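3.2 The living room rig and the hanging task

We built the whole thing at home, in the living room, on evenings when the two of us could both stay awake. The shared workshop at Narnham had better light and a real bench, but it also had a booking sheet, and we kept wanting to try one more thing at eleven at night. So the arm came home. The task we settled on was garments on hangers: get the gripper to a hanger on a rail, hold it, and deal with whatever the cloth decides to do underneath.

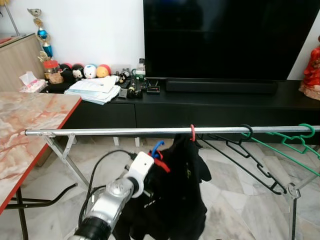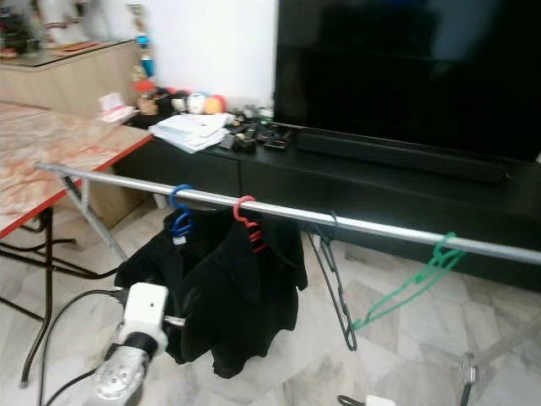 Figure 4. The rail during work on the hanging task, with black garments and plastic hangers in several colors.

I should say why we went with dark clothes. Luminița Nistor, my co-author and the owner of most of the opinions in this section, wanted the hard case first. Black on black folds give the depth estimate almost nothing to hold on to, and our early runs with a striped shirt had been suspiciously pleasant. When we swapped in dark cloth the model started losing the shoulder line right away (we'd been leaning on the stripes a lot more than we knew!). We decided to stay with dark cloth for the rest of the paper, so every number from here on is a dark-cloth number unless a table says otherwise.

The hangers are the cheap plastic kind, and we wanted more than one color so we could name a target in the instruction, like "pick up the green one." That part was easy. The hook was the part that ate our September. A hanger on a round rail has a lot of freedom. It swings, it slides, it twists a little, and if you push up on it without thinking about the hook you can pop it off and it goes who knows where. Our first controller, which we called Uvow for reasons that made sense at the time, treated the hanger as a rigid thing fixed to the rail by a hinge. It was fine for slow moves. On fast ones the real hanger drifted along the rail while the model was sure it had stayed put, and the fingers closed on air.

Pieter Makhubela read an early draft and asked why we didn't just put tape on the rail. We did try it, for one evening. It stops the sliding and it also stops the task from being interesting, so the tape came off again and we wrote a second controller instead. The new one keeps a running guess of where the hook touches the rail and updates it every time the camera gets a clean look at the neck of the hanger. The math is in Appendix B. In plain words: look, move partway, look again, and don't commit to closing until two looks in a row agree.

We logged 2000 attempts with the second controller. Of those we kept 1843. The rest went out for boring reasons, mostly log files that ended early after the laptop went to sleep, plus a batch where I had loaded the wrong calibration and didn't notice until I was brushing my teeth. We threw those out before looking at the results, and the list of dropped runs is in the repository with a short note beside each one.

A few things about building in a lived-in room that I'd want to know if I were copying this setup. Give the arm's cable more slack than you think, then route it and check the far end of the reach by hand with the power off. We set the soft limits after that check and redid them any time the base moved, even a little. Shiny floors confuse cheap depth sensors. We ended up masking everything below a fixed height and the false grasps near the floor mostly went away, though a long garment can dip into the masked zone, so the mask is smaller than I'd like. Daylight matters too. We ran after sunset to keep the lighting steady, which was good for the data and bad for our neighbors, I suspect.

Grip force took some fiddling. Luminița started at 40 percent of the gripper's maximum and I kept nudging it down, worried about snapped plastic, until we settled on 18 percent for the approach and her original number once the fingers had closed. The lower setting lets the hanger shift into place a bit as the fingers come together. We tried a smoother ramp between the two and couldn't tell the difference in the logs, so the released code has the plain step.

We compare against two baselines. Reltmont is our own open-loop script, one look and then go, and the other is the Uchida planner with its default settings, which I ported over a long weekend and may not have tuned as well as it deserves. If you get better numbers out of it, please write to us. Both baselines saw the same starting layouts as our controller, in shuffled order, and whoever was resetting the hangers didn't know which method was up next. Section 3.3 goes through how we scored a grasp, including the annoying in-between case where the hanger leaves the rail and the garment stays only half on it.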